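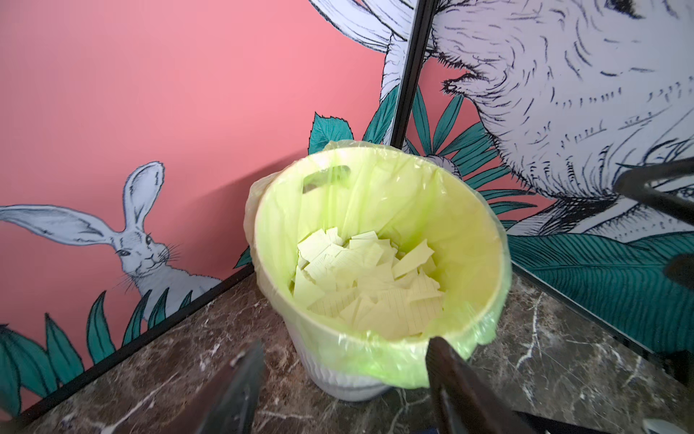 Can machines do the boring household jobs yet?
Started by Bereket Gebretsadik, August
Reading time: 3 minutes

Bereket Gebretsadik
Good evening to all. My sister is fitting out a small flat above her shop and she asks me if she should wait some years before she pays for a cleaner. She has seen the advertisement of the Hapeta floor machine for 499 and she believes the next one will have arms. I told her no. Then I started to doubt myself, so I bring the question here. I do not mean vacuum cleaners, these work well enough. I mean to pick up what is lying about, to fold a bag, to put paper in the bin and only paper.

punmont_fan
Floors yes, hands no. At work we have a Gatuvetti arm which puts boxes on a pallet all night and I have nothing bad to say of it. Give it a soft bag and it is lost. I would hire the cleaner.

Cuter
I disagree with punmont_fan. A pallet arm is made for pallets, so you cannot judge from it. Two arms working together is another matter, and paper into a bin is the kind of job where I expect them first. Look at the left one. 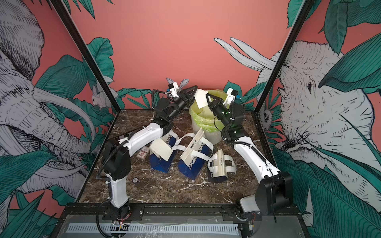

Left gripper with a sheet of paper over the rim of the bin. Paper bags on the floor in front.

rinsecycle
And how long for one sheet? I clear my workshop bench in 16 minutes, with sweeping. If the machine needs 35 then I have paid a lot of money to wait.

Cuter
If I am asleep I don't care that it needs 35. My dishwasher is also slower than me.

Bereket Gebretsadik
This is a fair point about the dishwasher, I had not thought of it so. But the dishwasher has a closed door and every plate has its place. A flat is different. My sister has shopping bags in all sizes, with ribbons, with ropes, with card inside, and some she wants to keep for the customers. Who tells the machine which ones are rubbish?

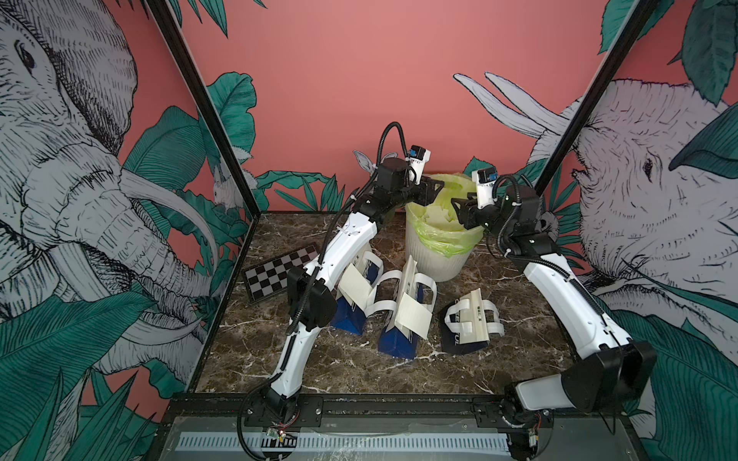 For me this is the harder part, more than the grip. When I was new in this country I threw away a folded bag from my landlady and she was angry for a week. I have two good hands and I still did it wrong. So when somebody says to me that the arm is nearly ready, I ask ready for what, and in whose house.

punmont_fan
You teach it. Keep pile, throw pile. Same as you teach a new person on the shop floor. My doubt is still with the soft things. A box has the same shape when you lift it. A bag is another shape every second and the handles go everywhere.

Cuter
They can hold it by the edge, near the handle – that is where I hold one too.

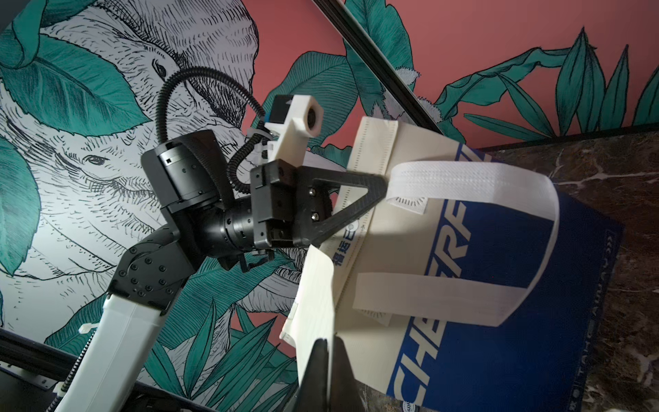 Bag gripped at its upper edge, second finger touching lower down.

rinsecycle
Holding is not folding. Show me ten bags folded flat in a drawer and I will buy you a coffee. I paid 1,093 for a machine that was going to fold shirts and now it is a shelf for my paint tins.

Cuter
I did not say folding! I said bins. For bins I think a few years, in a shop or an office before a private home. For shirts I don't know and I would not give a date.

Bereket Gebretsadik
Thank you, then we agree more than it seemed. I will tell her to take the cleaner for two mornings and to look again when the lease is renewed. If one of you has lived with such arms at home, even for a short time, please write what it could do without help. I am also interested in the noise, because the bedroom is next to the shop stairs.

punmont_fan
Ours hums, and the gripper clicks. I would not sleep beside it.

Contact – Copyright Punmont Forum – Back to top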